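Wednesday, July 22, 2026
By Aurelia Munteanu

Good afternoon. Wait for the back row to sit. They will not sit. Start anyway.

Opening: My subject is the whiteboard eraser and where it sleeps. I was given 20 minutes for this, and Lleucu Ifans, who booked me, has asked that I use 15.

Tell the Feltia story. When I started in the Feltia supply room we had 72 erasers on the books and three anyone could find. The rest were in coat pockets, on top of door frames, and in one case holding up a window. So we bought a small slatted rack and made a rule: erasers live on the rack. (Pause. Somebody usually laughs.)

Start with the bottom tier, felt down, and go left to right.

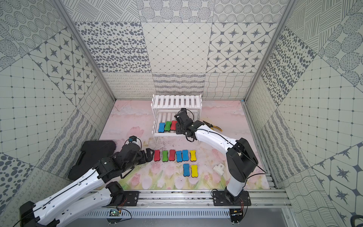

Why felt down, when the felt is the dirty side?
Felt up, the dust ends up on your sleeve. With the felt down, most of it drops through the slats, and you wipe the mat on Friday.

Slow down here, people write this part down. Bone-shaped erasers have a waist, and the waist is where your fingers go. Set them side by side, long way front to back, and a short shelf holds a surprising number. Set them end to end and you'll be buying a second rack by November.
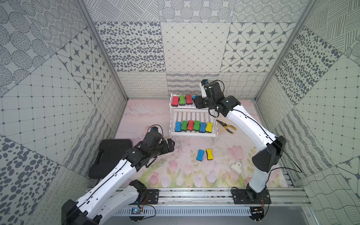 Then there's color. I have sat through a 58-minute meeting on whether the blues should go together. My position is that they all erase the same. Sort by color if it makes you happy — I won't stop you, and I won't help.

The top tier is for overflow. Fill the bottom first, then put up whatever is left over. People like to do it the other way because the top is easier to reach, and then they wonder why the rack wobbles.

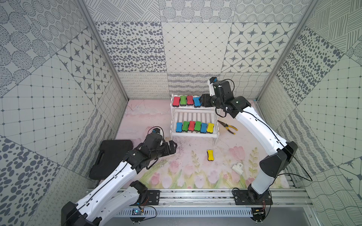
Move on to stragglers. There is always one on the floor, usually yellow in my experience. Pick it up while you're looking at it. Same goes for pliers. If you used them to put the rack together, they have a drawer, and I'd like to see them in it.

Last item before the break is crumbs. Felt sheds, and a pale floral mat hides none of it. Check under the rack as well as in front.

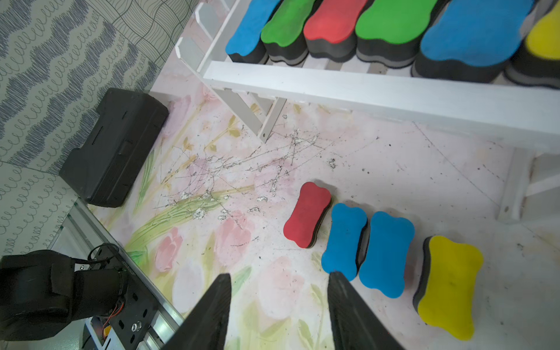 Questions, if there are any

Expect the one about washing. Cold water, a little soap, dry overnight. If they ask about the window, it's still open.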